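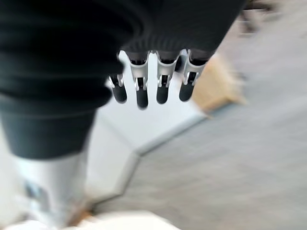

Section 4: Setting up hand tracking from the wrist camera

Okay, so by now you should have the Bener driver talking to the hand and a live picture from the wrist camera. If you don't, go back to Section 3, because nothing in here will work without both. I'm going to get the Dellach tracker to find the four fingers in the camera view and match them to the joint angles the hand reports. I wrote this up on 4/26/23 against build 2729, so if your menus look a bit different, that's why.

Before you start

Put the arm in hold mode and leave it there. The tracker wants a still picture for the first part, and any blur from a moving arm smears out the edges it's looking for. It copes fine with blur later on (once it has a model of your hand), but it's pretty helpless on the first pass.

Caution: keep your own fingers out of the hand from step 4 onward. The software moves the joints by itself and it doesn't warn you first.

4.1 Teaching it the fingers

1. Open the Dellach panel and pick Wrist View. You'll get the raw picture with no overlay.

2. Set the finger count to 4. It defaults to 5, and if you leave it like that it'll go hunting for a thumb in the wallpaper. I lost a whole afternoon to that one!

3. Draw the search box around the row of fingers. Go generous at the bottom, where the tips are, and stingy at the top. You want the silver knuckle segments and the dark tips inside the box, and as little of the black cover as you can manage.

4. Press Learn. Each finger curls and straightens in turn, left to right as the camera sees them. Let it finish all four.

5. Check the labels. Finger 1 should be the leftmost one on screen. If they came out backwards, tick Mirror and press Learn again — don't rename them by hand, the joint table won't follow.

Note: dark tips against a pale wall are about as easy as it gets for the tracker. Dark tips against a dark cover are the hard case. When a fingertip crosses in front of the cover the outline may jump up to the nearest fold of the cover and stick there. Turn on Ignore Static Region and paint over the cover, and it mostly behaves.

4.2 Fixing the exposure

Auto exposure is on out of the box and I'd turn it off. The metal parts throw little highlights, the camera reacts, and then the whole picture dims right when you need the tips. I run mine at a fixed value of 139 with gain at 100. Start there and nudge the exposure down until the knuckles stop washing out.

Hit Save To Profile afterward. Closing the panel does NOT save it.

4.3 Matching picture to joints

1. Switch to the Match tab and choose the profile you just saved.

2. Set the sample limit to 3000. You can go lower if you're in a hurry, but the fit gets wobbly at the ends of the finger travel.

3. Press Run and go get a drink. The plot fills in as it goes, one color per finger.

4. Look at the four curves. They should be smooth and they should NOT lie on top of each other, as the fingers sit in a slight curve and the camera sees each one from its own angle.

5. If one curve has a step in it, the tracker swapped two neighbors partway through. Tighten the search box and rerun that finger only (right-click its color, then Redo).

Caution: if the cover shifts on the hand, redo your painted region before you trust anything from this tab. The old mask will happily hide a fingertip.

4.4 Sending it to the planner

Under Outputs, tick Nondent and leave the frame set to Wrist. The Grabowska planner reads the same output, but it expects radians, so flip the units switch if that's the one you're on. You should see the status line go to Streaming. If it sits on Waiting, restart the Bener driver first and the panel second, in that order.

Grasp presets are in Section 5.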